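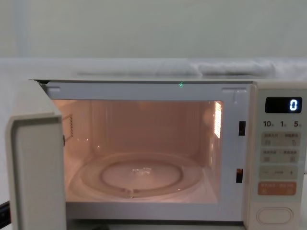 Stiltus portable dance floor: one season in

I run a small community dance group with Sun-ja Yook, and we perform wherever people will have us. Church halls, a library basement, once the loading dock behind a food co-op. Concrete is murder on the knees, so in March we finally bought the Stiltus roll-out floor with what was left of a small arts grant.

Setup

It comes in 2 rolls, and you tape the seam down the middle. The first time we tried it we argued the whole way through and the tape went on crooked. Now we can get it down while the musicians are still hunting for outlets. Let it lie flat for a while before you tape, though – the ends curl if you rush it, and Mercy Wanyama caught a toe in rehearsal (she's fine, she was mostly mad about her tights).

How it dances

I love it! There's enough grip for bare feet and you can still turn in soft shoes. Sebastião Barbosa does a lot of floor work in our piece about his grandmother's village, and he stopped showing up in knee pads, so I'm calling that a win. Tap is another story. The sound is dull, and you need something hard underneath. For tap nights we still borrow the old Brustley panels, heavy as they are.

The annoying stuff

It scuffs. Black soles leave marks that take real scrubbing, and the gray side shows them worse than the black side. The carry straps are flimsy too, and one stitch popped on the stairs at our second show. I wrote to the company and a new strap came in the mail, no fuss.

Is it worth it?

We paid $1,000, plus another $200 for the wheeled bag. That's a lot of bake sales. If you only perform once or twice a year, rent one. If you're out in the neighborhood most months like we are, and you want people of every age up there dancing with you after the show, I'd buy it again. I'd skip the bag and get a cheap hand truck.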